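Hand-held gripper: finger pads no longer meet evenly, one side drags when closing

Asked 30 Apr 2020 in Grippers and end tooling
Tags: hand-held gripper, linkage, bushings, alignment

We run a two-hand station with a pair of matching hand-held grippers, both built from the Prernemgate drawings. Two fingers per gripper, four-bar linkage each side, brass bushings pressed into printed links. Left and right units have the same parts and the same hours on them. The current job is shoes: pick up from the table, put on a rack.

The right unit has developed two faults.

1. With the jaws closed and unloaded, the pads touch at the tips first. There is a gap toward the base that I can get a 0.1 mm feeler into. The left unit closes flush over the full pad.

2. In the last part of the closing stroke the right finger lags. If I close slowly it catches up with a small click. If I close fast I don't notice it.
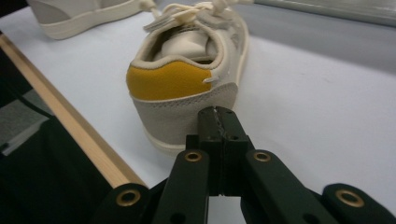

Jaws closed at the heel, inner and outer bushings visible.

The fault matters most on this kind of pick. Approach is from behind the heel, on the centerline. With a lagging finger the shoe gets pushed to one side before the second pad arrives, and the grip ends up off center.

What I have done so far:

Checked the screws in the finger pads. All were tight.
Swapped the pads between left and right units. Fault stayed with the right unit.
Cleaned the pivots with isopropyl and a brush, then one drop of light oil on each. The click went away for a day and came back.
Re-ran the width calibration. The closed value is repeatable but sits higher than on the left unit.

I have not taken the linkage apart. The links are printed and I don't want to pull bushings out of them if I can avoid it. Is this bushing wear, a bent pin, or something in the drive? And can it be fixed without reprinting the links?

Station setup below in case cable routing or mounting has something to do with it.

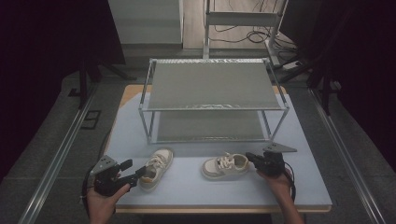 Both units in use at the rack, cables running down off each grip.

Asked by: lowrail

Answer 1 (accepted)
by Kamala Achari

Swapping the pads was the right first test. It rules out the pads and their screws, so the fault is in the links, the pins or the drive.

Tips touching first with a gap at the base means the fingers are toed in. On a parallel linkage the finger angle is set by the distance between the inner and outer pivots. If one of those distances changes, the finger rotates. Play in a bushing does that, and so does a bushing that has crept in its bore. In printed links I see the second more often than the first.

Order of work:

Disconnect the cable before you touch anything. On a unit with an encoder, note the open and closed readings first.

Lock the drive at half stroke. A strip of wood between the fingers and a rubber band will do. Push each finger sideways by hand and watch the bushings, not the fingertip. If the pin moves inside the brass, the bushing or pin is worn. If the brass moves inside the plastic, the bore has opened up. A paint pen line across the brass and the plastic makes this easy to see. Mark all the bushings, close and open the jaws 50 times, and look for lines that no longer match.

Then take out the pins one at a time and roll each on a flat plate. A bent pin shows light under the middle. Measure it at the ends and at the bearing section. I replace at 0.03 mm undersize. Don't mix pins between positions when you put them back.

Repair depends on which one you find:

Worn pin: new pin, same bushing, check for play again before doing anything else.

Worn bushing: press it out with a stepped drift and a backing block under the link. Use a vise and go slowly. Don't heat the link.

Loose bore: degrease both surfaces, apply retaining compound to the outside of the new bushing, press it square, leave it overnight with a dummy pin through both links so that the spacing is held. Wipe off the excess at once. If it gets to the pin side you will have a solid joint. This has held for me in PETG. Test your compound on a scrap print first, some of them craze certain plastics.

If you can see whitening or a crack beside the bore, reprint that link. Print the left and right links of a pair in one job, same orientation on the bed.

The click at the end of stroke fits the same cause. The finger hangs on the play and then drops in. Oil covered it for a day because it filled the clearance. I would leave plain brass on a polished pin dry, or use a dry film. Oil collects lint, and fabric shoes and carpet give you plenty of that.

Redo the width calibration last. Your higher closed value is a result of the toe-in. If you correct it in software first you will have to correct it back.

Answer 2
by Annamalai

Check the cable as well. We had a unit where the finger lagged only with the wrist turned, and the cable was pulling on the housing. A coiled cable pulls more than a straight one when it is stretched. Clamp it to the grip so that the loop is slack at full reach.

Also check the torque on the pivot screws if yours has screws and not pins. Ours were too tight and one side dragged.

Answer 3
by starken_bench

same thing here, just swapped the whole gripper. 23 minutes including calibration

Comments on answer 1

lowrail: Marked them as you described. The right outer bushing line was off by a few degrees after the 50 cycles, the others had not moved. Pin rolls straight. No cracks that I can find with a loupe. Will bond a new bushing in tonight.

Kamala Achari: Good. Do the inner one on that side while the link is off, it costs you 5 minutes.

lowrail: Both done, left overnight with a dummy pin. The 0.1 feeler no longer goes in at the base and the click is gone. Closed reading now agrees with the left unit. I left the pivots dry.

Lamitz: Which retaining compound did you use? Mine attacked the print.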